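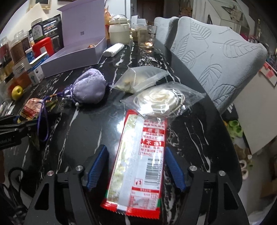
Blue ribbed pads open on either side of a snack packet, glossy tabletop.

Reviews > Robotics > Teaching tools

Vurdale hand-held gripper: four months of table clearing

By Marina Kyriakidis, 24 March 2024

The Vurdale is a hand-held gripper for recording demonstrations without a robot present. You hold it, do the job, and the recording goes to the training set. We bought a pair in December for 598 each and have logged 1,897 episodes, mostly sorting food packets, pouches and jars on domestic tables.

The pads are the best part. The ribs give under light pressure and take a flat packet by its long sides without much fuss over angle. Thin film bags are harder. The pads tend to pinch a fold and leave the contents behind, and our operators learned to close lower down than feels natural.

The linkage runs on four silver pivot pins, two per side. Ours developed slight play on the left after 548 episodes. Trallum, who handle repairs, replaced the pins in nine days.

Tracking is less settled. A polished dark table with strong reflections cost us more discarded takes than any other surface — matt tops were far better. The Kouris software flags lost tracking only after upload, too late to repeat the take with the same layout.

Two-handed work is possible, but the cables get in the way. Route them behind the operator before starting.

Against remote control of our arm, the Vurdale is quicker per episode and less tiring. It gives no warning when a reach is beyond the arm, so some takes must be thrown out later.

Recommended for packet and pouch work. For film bags, wait for the softer pads.

14 comments | 31 shares

Contact | © 2024 Prutevbridge | Back to top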